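The Footbridge at Restley

My grandmother swore you could tell the time by the footbridge at Restley, and I spent most of one May trying to catch her out.

I was staying in her old house, supposedly to pack it up (18 boxes, five of them nothing but jam jars!), and every afternoon I'd run out of patience with the tape gun and walk down the Tevness road instead. It's 260 steps from her gate to the first plank. I know because she'd written it in pencil inside the pantry door, right under the phone number for the feed store, and of course I had to check. I got 271. She had longer legs, I guess, or she cheated.

Her rule went like this: when the stripes lie down on the boards, put the kettle on. I'd never understood it as a kid. I thought she meant the paint.

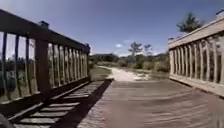 The stripes on the bridge, kettle time.

So there I stood, grown up, with newspaper ink all over my hands, looking at a ladder of sunlight on the planks and feeling like a complete fool. Thirty years I'd been stomping across those things! I tried walking only on the bright bars, then only on the dark ones, and I was doing quite well at it when somebody coughed.

It was Kagiso Mokgethi, from the house past the dunes, with a bag of onions under one arm.

"You're late," he said. "She always had it poured by now."

I told him she'd been gone since winter, and he said yes, he knew that, he'd carried the flowers. Then he shifted the onions to the other arm and looked down at the boards for a while.

"I still come over at this time," he said. "I get as far as the gate, mostly."

The kettle was in box 11, under the good towels, and it took me forever to dig out. We drank it black out of jam jars, sitting on the back step, and he told me she'd never once counted to 260 in her life. He had.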